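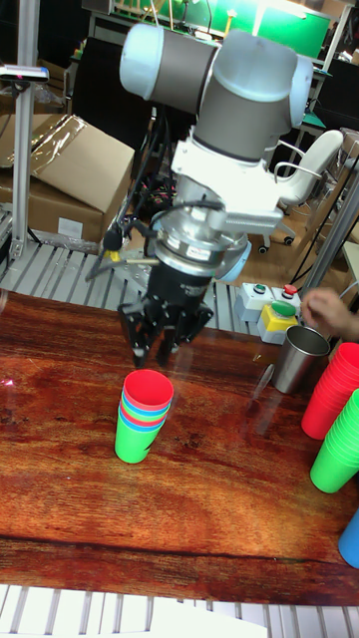
I have a complaint about how we talk about robot software, and it starts with cups.

Ask most people in this line of work what's hard about cups and they'll say perception. Shiny ones throw off the depth camera, nested ones look like a single lumpy object, and so on. All true! But I spent most of November on a cup stacking job, and I'd guess I gave perception two days. The rest went to a config file, a planner that sulked, and a log viewer I would happily throw in a lake.

So my opinion, for what it's worth: we spend far too much on smarter models and far too little on boring tools. I'd trade a fancy new grasp network for a decent replay button any day of the week.

Let me give you the one that got me going. Our planner at Ginwood had a timeout, and when it ran out, it returned the last good path it had. Sounds reasonable, right? Except the path it had could be for the previous cup. The arm would set off with total confidence toward a spot where a cup used to be. I went through 3000 lines of log on a Monday night to find that, and the line that mattered was tagged INFO. Not even a warning. The fix was changing one return value — ten seconds of typing, if you don't count the swearing.

Now, a friend over at Gronum tells me the answer is to skip the planner and learn the whole thing end to end. Maybe! I've seen learned policies do lovely work on soft stuff, and I'm not going to pretend my pile of if statements is elegant. But when a learned policy goes for the wrong cup, what do you open? With my planner I could at least find the line. I'd want much better tools before I gave that up, and I don't see many people building them.

We did end up writing our own viewer (we named it Skarkach, please don't ask). It lines up the camera images, the planned path and the gripper commands on one timeline, and you can scrub back and forth like you're editing a video. It took one person 10 days. It has 29 open issues and an ugly gray theme. It has also changed how I work more than anything I've read in a paper this year. I used to rerun a failed pick 20 times hoping to catch it in the act, and now I run it once and go look.

I know tooling doesn't demo well. You can't put a timeline scrubber on stage and get applause, and I've never had a manager get excited about log levels. But if you're planning next year's budget and there's a line for a bigger GPU box, please, put half of it toward the viewer. And make the timeout a warning, while you're in there.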